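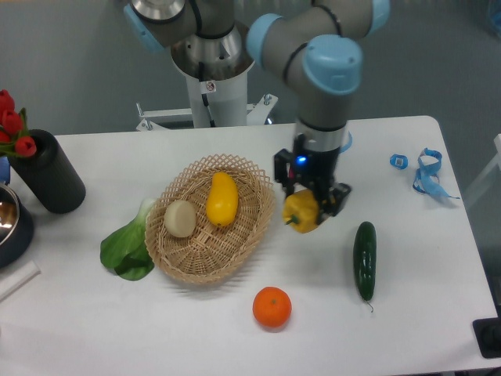
Un poivron jaune tenu par une pince noire, au-dessus d'une table blanche.

Questions fréquentes — Location à la résidence Morneo

Quels logements sont proposés ?
La résidence compte 54 appartements, du studio au trois-pièces. Tous se louent vides, à l'exception des studios du rez-de-chaussée, qui sont meublés.

Quel est le loyer d'un studio ?
790 euros par mois, charges comprises, pour 26 m². Le prix est le même à tous les étages. L'électricité et l'abonnement internet restent à la charge du locataire.

Que couvrent les charges ?
L'eau froide, le chauffage collectif, l'entretien des parties communes et l'enlèvement des ordures ménagères. Une régularisation a lieu chaque année en avril.

Comment déposer un dossier ?
En ligne, depuis l'espace Fostero. Il faut une pièce d'identité, les trois derniers bulletins de salaire, le dernier avis d'imposition et un justificatif de domicile. Les dossiers incomplets ne sont pas étudiés — vérifiez les pièces avant l'envoi.

Un garant est-il obligatoire ?
Il est demandé lorsque le loyer dépasse un tiers des revenus nets. Les étudiants doivent en présenter un dans tous les cas.

Peut-on visiter avant de s'engager ?
Oui, le samedi matin, sur rendez-vous. Si l'appartement est encore occupé, la visite se fait en présence du locataire sortant.

Y a-t-il des places de parking ?
Le sous-sol offre un peu plus de 10 places, attribuées par ordre de demande. Elles font l'objet d'un contrat séparé. Le local à vélos est ouvert à tous les résidents.

Les animaux sont-ils acceptés ?
Oui. Les chiens doivent être tenus en laisse dans le hall et dans la cour.

Puis-je repeindre les murs ?
Oui, dans une teinte claire. Pour percer le carrelage ou remplacer un équipement, écrivez d'abord à la gestion.

Quel est le préavis de départ ?
Un mois pour les studios meublés, trois mois pour les autres logements, sauf cas de préavis réduit prévus par la loi. Le congé s'envoie par lettre recommandée ou se remet en main propre contre récépissé.

Où se trouve le bureau de gestion ?
Au rez-de-chaussée du bâtiment Tiêu, côté cour. En dehors des heures d'ouverture, utilisez la messagerie de l'espace Fostero.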